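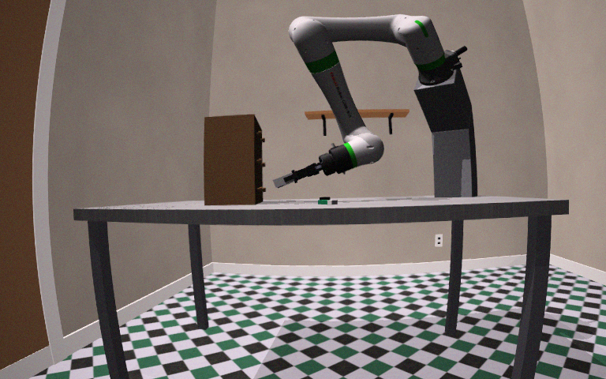 4. Running the drawer demo for visitors

Start this section once the Clellico scene is loaded and the arm stands at its table with the cabinet to its left.

4.1 Set the viewer to full screen on the visitor monitor.

4.2 Check that the green and black block is on the tabletop and the gripper fingers are apart.

4.3 Let the visitor pick one of the three drawers. Type top, middle or bottom and press Enter.

4.4 When the run ends, press R to reset.

Note: Groups are limited to 11 people. Send larger groups to Kendra Lévesque at the front desk.

Caution: Do not press R while the arm is moving. The log for that run will be lost.

4.5 After the last group, save the log as openday and close the viewer.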